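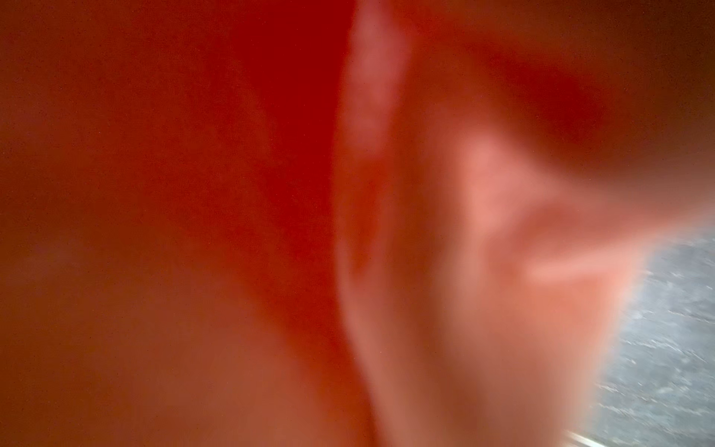
Umenport, 16 Feb 2019

Red Into Orange: final report for the Color and Surface project

My project is about the stretch of color between crimson and salmon, and about how hard it is to paint it without leaving a line somewhere. I picked it because I thought it would be easy. Red, orange, pink, add white, done by lunch! I ended up mixing 238 swatches and I still have a favorite that I can't get twice.

The assignment asked us to choose a small range of color, study how it changes, and then make one finished painted panel that uses what we learned. Most of the class went for blues and greens (lots of water, lots of leaves). I wanted something warm. The picture at the top of the report has nearly everything I was after: a deep crimson band near the top, burnt orange and brick on the left going a little brown toward the bottom corner, and then on the other side of that long curved ridge everything loosens up into salmon and pale pink. There's hardly an edge in it anywhere, and the strongest contrast is just where the crimson meets the ridge. I came back to that spot more than any other.

What I used

Acrylics from the school cupboard plus two tubes I bought myself at Gridby, a warm red and a transparent orange. Heavy paper from a Morikawa pad, cut into cards. A sheet of clear plastic for the glaze tests. A soft wide brush, a smaller one for fixing things, and a roll of Roltorex masking tape, which I'd recommend to anybody because it comes off without taking the paper with it. The panel itself is plain board, primed and sanded with 400 grit between coats. I skipped the sanding on my first try and the brush marks showed through every single layer after that, so please don't skip it.

Mixing the swatches

I started with pure red at one end and kept adding orange a little bit at a time, painting a card at each step and writing the mix on the back. Then I did the same from orange into white, and red into white, and after that I got braver and started adding tiny bits of brown and gray.

The first surprise was how fast the red disappears. I'd add what looked like nothing, a dab on the end of the palette knife, and the crimson was gone and I was already in brick. Going the other direction is awful. You can pour red into orange all afternoon and it just sits there being orange with an attitude.

White was the other problem. I had assumed salmon was orange plus white, and it sort of is, but mine came out chalky, like the inside of an old medicine bottle. Chun-yin Chung, who shared a table with me and was doing a project on yellows, told me to put a touch of red back in after the white. That helped a lot. The pinks stopped looking sick and started looking like they belonged next to the oranges. Chun-yin got one of my rejected peaches in return and used it in his background, so I think we're even.

The color I can't repeat is on a card marked "soft brick, more?" and I have no idea what the "more" refers to. More orange? More water? It's a gorgeous color and I've tried for it again and again. Lesson learned about labels.

Getting it to glow

Matching flat colors was only half of it. The thing I really liked about my starting picture is the warm see-through quality, as if light is coming from behind. A flat patch of the correct salmon doesn't do that at all. It looks like a wall.

So I tried glazes. A glaze is just paint thinned with medium until you can see through it, and you build it up in layers over something lighter. I tested on the plastic first, holding it up to the window after each coat, and it was lovely – really rich and lit up. Then I did the same layers on paper and they went dull. The window had been doing the work! On paper you need something bright underneath for the light to bounce off, so I switched to a clean white ground with a thin layer of pale yellow on top, and kept the glazes over that as thin as I could stand. Four coats of orange looked warm and deep. At six it started going muddy, and I stopped counting on it to get better.

The crimson needed different handling. I wanted it to be the most intense part of the panel, and thin red over yellow just makes more orange. In the end I left the yellow out of that area completely and glazed red straight onto the white, with the last coat a bit thicker.

The panel

I didn't copy the picture exactly. My panel is wider, and I kept three things from it: the dark band, the long curve through the middle, and the way the color relaxes on the right side. I drew the curve very lightly in pencil, bowing a little to the left and then coming back toward the right at the bottom, and then I worked away from it on both sides.

The curve is what makes the thing look rounded. There is only a faint highlight running down it, and my first version had a big bright stripe of almost white because I thought a highlight ought to be, you know, high. It looked like a piece of string glued on the front. I glazed it down with pink until it nearly vanished and suddenly the whole area had a shape to it. I was so happy I went and got people from the hallway to look.

Blending the edges took longest. Acrylic dries quickly and once it has started to grab you can't push it around anymore, so I worked in small sections with a damp brush and a slow-drying medium. You can still see a join near the lower left, in the brownish part, if the light comes in sideways. I've decided to leave it alone. Every time I fixed it I made a new one next to it.

What I'd change

I would write proper labels from card one. I would buy the slow-drying medium at the beginning and spend less on paper. I'd also look at the panel from across the room more often, since up close I got obsessed with tiny steps between two oranges that disappear completely from the door.

The swatches are in a shoebox, sorted from crimson to pale pink, and I've asked to hang them in a long row beside the panel for the March show. If there's room I want them at eye level, with "soft brick, more?" somewhere near the middle. Anyone who can work out the mix is welcome to write it on the back.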